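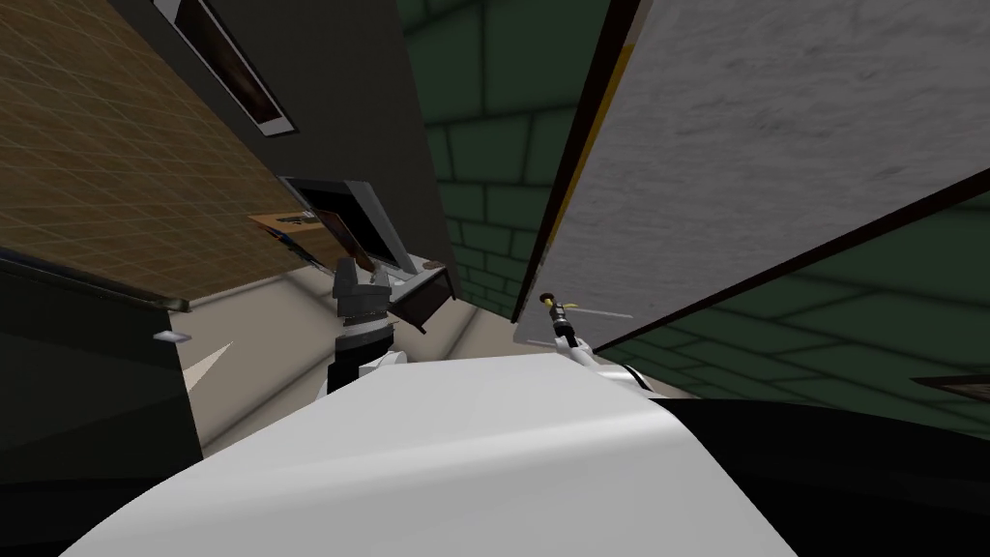 Moved my mother off her landline last week. Writing down how it went in case anyone else has to do this for a parent. Thread.

She has had the same number for 30 years. It is on the church directory, the vet's file, the pharmacy, and a magnet on my aunt's fridge in Robichaud. Losing it was not an option for her.

First thing to know: do not cancel the old line before you move the number. If you cancel first, the number goes back in the pool and you may not get it back. Start the transfer with the new company and let them pull it over.

The new company will ask for the account number and a PIN from the old one. The account number is on the bill. The PIN was not on the bill. It was not the voicemail PIN either. I had to call for it.

Call one: on hold 77 minutes, then disconnected.

Call two: 5 minutes. Same department, same menu options. I don't have a tip here. Early morning, maybe.

They will not talk to you if your name isn't on the account. Her account was still in my father's name. She had to get on the phone, say who she was, and then say I could speak for her. Have the parent sitting next to you when you call.

The name and address on the transfer request have to match the old account exactly. Ours got rejected the first time. The old account had "Damik Rd" with no house number, just a box number from before the county renumbered everybody. I put in the box number and it went through.

Transfer date was 19 July 2018. They told us any time before end of day. It switched over a little before lunch. For a couple of hours she could call out but calls coming in went nowhere. If your parent is expecting a doctor to call, pick another day.

She did not want a cell phone, so we got a small base unit that takes a regular phone plug. Her old kitchen phone is plugged into the back of it. Same phone, same ring, same long cord she walks to the stove with.

It needs wall power. The old line worked when the electricity was out and this doesn't, past what the battery holds. Her road loses power every March when the ice comes down, so I got her a spare battery and taped a note on the unit saying where it is.

Also check 911. You have to register the street address with the new company. It is a separate form. The guy at the store didn't mention it and I only found it going through the account settings.

Things that ran over the old line that I forgot about: her medical alert button, and the fax machine she uses for quilt guild sign-ups. The button company mailed a replacement that doesn't need a phone line. The fax is still not working. She says she'll mail them.

Somebody is going to ask about cost. She was paying a fee for call waiting, a fee for caller ID, and 2 different charges for inside wire maintenance. All gone now. She is putting the difference toward tires.

Thanks to Nazar Kobzar, who replied to my first post about this and told me to ask for the "transfer PIN" by that exact name. The person on call two knew what it was right away.

Last one. Keep the final paper bill from the old company. They sent her another one after the line was closed and we needed the account number again to dispute it. Still waiting to hear back on that.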